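Rechercher dans ce dépôt

Hodoveo : déclarations de soutien aux élections de l'assemblée de Zendau

Fiche de données et notes de version

Résumé

Hodoveo est un corpus de déclarations publiques de soutien émises par des élus et des responsables de parti pendant la campagne pour le renouvellement de l'assemblée régionale de Zendau. Il contient 1 257 déclarations, réparties sur 38 circonscriptions. L'unité d'observation est la déclaration, définie comme un énoncé public, attribuable à un déclarant identifié, qui exprime ou retire un soutien à une candidature.

Le corpus a été constitué pour étudier le calendrier des soutiens et leur formulation, en particulier les soutiens conditionnels (« si elle n'est pas retenue ici, je la soutiendrai ailleurs »), que les jeux existants codent en général comme des soutiens simples.

Contenu du dépôt

declarations.csv : table principale, une ligne par déclaration.
candidatures.csv : table des candidatures, avec la circonscription et la liste de rattachement.
sources.csv : références des documents dépouillés.
guide_codage.md : règles de codage et cas limites.
double_codage.csv : sous-échantillon codé deux fois, de façon indépendante.
scripts/ : nettoyage, jointures, contrôles de cohérence.

Les fichiers sont en UTF-8, séparateur point-virgule, guillemets doubles, fins de ligne Unix. Les valeurs manquantes sont laissées vides. La chaîne « NA » n'apparaît jamais comme code de valeur manquante ; elle peut apparaître dans le champ extrait.

Variables de la table principale

La table compte 8 colonnes.

id_decl : identifiant stable, conservé d'une version à l'autre. Un identifiant supprimé n'est pas réattribué.
id_decla : identifiant du déclarant, pseudonymisé.
id_cand : identifiant de la candidature visée, clé vers candidatures.csv.
semaine : rang de la semaine de campagne, la semaine 1 étant celle de l'ouverture du dépôt des candidatures.
type : soutien, soutien_conditionnel, retrait, refus_explicite.
fonction : fonction du déclarant au moment de l'énoncé (mandat local, mandat régional, responsabilité partisane, autre).
id_source : clé vers sources.csv.
extrait : passage sur lequel repose le codage, dans la langue d'origine.

La proximité entre les noms id_decl et id_decla est un héritage de la première version. Elle est maintenue pour ne pas casser les scripts existants.

Collecte

Les sources sont de trois ordres : communiqués publiés par les listes, comptes rendus de réunions publiques, presse locale. Les réseaux sociaux ont été exclus de la collecte systématique. Une publication en ligne est retenue seulement quand une source de l'un des trois ordres la reproduit ou la cite ; dans ce cas, id_source renvoie au document qui cite.

Le relevé a été fait chaque vendredi pendant la campagne. Une déclaration est rattachée à la semaine de son énoncé et non à celle du relevé. Quand la source ne permet pas de situer l'énoncé, le champ semaine est vide. Les déclarations antérieures à l'ouverture du dépôt des candidatures reçoivent la valeur 0, sans distinction d'ancienneté.

Les reprises d'une même déclaration par plusieurs titres forment une seule ligne. La source conservée est la plus complète ; à contenu égal, la plus ancienne. Deux énoncés distincts du même déclarant en faveur de la même candidature forment deux lignes, même lorsque le second n'ajoute rien.

Annotation

Le codage a été effectué dans Hekico, l'interface interne d'annotation. L'export brut de Hekico n'est pas distribué : il contient les noms des déclarants et les commentaires de travail. La table declarations.csv en est dérivée par scripts/export.py.

Un soutien est codé conditionnel lorsque l'énoncé contient une condition portant sur l'existence, le maintien ou la circonscription de la candidature. Une condition portant sur le programme (« à condition que la ligne ferroviaire reste au budget ») ne suffit pas et l'énoncé est codé soutien. Ce choix est discutable. Il a été arrêté après plusieurs essais dans lesquels la catégorie large absorbait une grande part des formules de politesse.

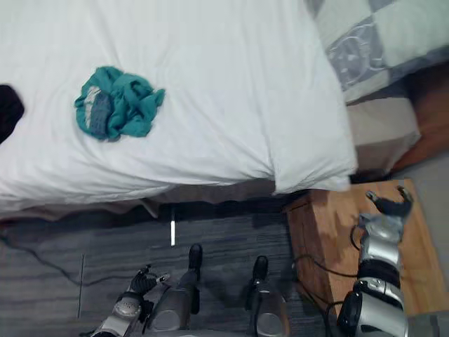

Bárány

Les retraits posent un problème distinct. Un déclarant peut retirer son soutien sans l'avoir exprimé auparavant dans une source dépouillée. La ligne de retrait existe alors seule, et toute reconstruction d'une trajectoire individuelle doit prévoir ce cas. Le script scripts/trajectoires.py émet un avertissement et poursuit ; l'option --strict le fait échouer.

Le refus explicite désigne un énoncé par lequel le déclarant indique qu'il ne soutiendra pas une candidature de son propre camp. Les critiques adressées à une liste adverse ne sont pas codées. Le silence ne l'est pas davantage, même lorsque la presse locale le commente.

Double codage

Un sous-échantillon de 200 déclarations a été codé une seconde fois, sans accès au premier codage. Le tirage est stratifié par circonscription. Les désaccords sont conservés tels quels dans double_codage.csv, avec les deux valeurs et la valeur finale retenue après relecture.

Les désaccords se concentrent sur la frontière entre soutien et soutien_conditionnel. Le futur antérieur et les tournures du type « nous verrons avec elle » en sont la principale origine. Aucun coefficient d'accord n'est publié dans cette fiche : les catégories sont très déséquilibrées et le choix du coefficient dépend de l'usage. Le script scripts/accord.py calcule les mesures courantes à partir du fichier.

Limites connues

La couverture est inégale entre circonscriptions urbaines et rurales. Dans les secondes, la presse locale paraît moins souvent et les réunions publiques font rarement l'objet d'un compte rendu écrit. Un nombre faible de déclarations dans une circonscription ne doit pas être interprété comme une absence de soutiens.

Les responsables de parti sont surreprésentés par rapport aux élus municipaux sans étiquette.

La variable fonction enregistre une seule valeur. Pour un déclarant cumulant un mandat et une responsabilité partisane, la valeur retenue est celle que met en avant la source. Le même déclarant peut donc changer de fonction d'une ligne à l'autre sans que sa situation ait changé.

Certaines candidatures ont été retirées avant le scrutin. Elles restent dans candidatures.csv avec le statut retiree et les déclarations qui les visent sont conservées. Une jointure qui filtre sur le statut les fait disparaître, ainsi que l'essentiel des soutiens conditionnels qui leur étaient attachés.

Le corpus ne contient ni résultats électoraux ni données de participation. Les codes de circonscription sont ceux du découpage en vigueur au moment du scrutin. Aucune table de passage vers l'ancien découpage n'est fournie.

Usages prévus et déconseillés

Le corpus convient à l'étude descriptive du calendrier des soutiens, à l'analyse des formulations et à l'entraînement de classifieurs sur de petits jeux. Il ne convient pas à la prévision des résultats. L'estimation d'un effet causal des soutiens sur le vote demanderait des données extérieures et une hypothèse sur la sélection des déclarants, que le plan de collecte ne fournit pas.

La réidentification des déclarants à partir des extraits est possible pour les plus exposés d'entre eux. La pseudonymisation vise à éviter la constitution automatique de profils individuels. Les utilisateurs s'engagent à ne pas publier de table de correspondance.

Installation et contrôles

Les scripts demandent Python 3 et pandas. Depuis la racine du dépôt :

python scripts/controle.py --entree declarations.csv

Le contrôle vérifie l'unicité de id_decl, l'existence des clés étrangères et l'appartenance de type et de fonction aux listes fermées. Il n'examine pas le contenu du champ extrait. Les retours à la ligne à l'intérieur des extraits ont été remplacés par une espace ; les guillemets d'origine sont conservés et doublés.

À l'ouverture dans un tableur, forcer le type texte sur id_cand. Les zéros initiaux sont perdus autrement et la jointure échoue sans message.

Historique

Version de novembre : ajout du type refus_explicite, auparavant confondu avec retrait. Correction des semaines pour les comptes rendus publiés avec retard. Suppression de doublons issus de reprises de presse.

Version initiale : table principale et guide de codage.

Signalement d'erreurs

Ouvrir un ticket avec l'id_decl concerné, la valeur actuelle, la valeur proposée et la référence de la source. Les demandes portant sur plusieurs lignes d'une même source peuvent être regroupées. Les demandes d'ajout sans source écrite sont fermées.

Licence

Les tables et le guide sont distribués sous CC BY 4.0, les scripts sous licence MIT. Les extraits restent soumis aux droits de leurs auteurs et sont reproduits au titre de la courte citation.

8 commentaires
38 partages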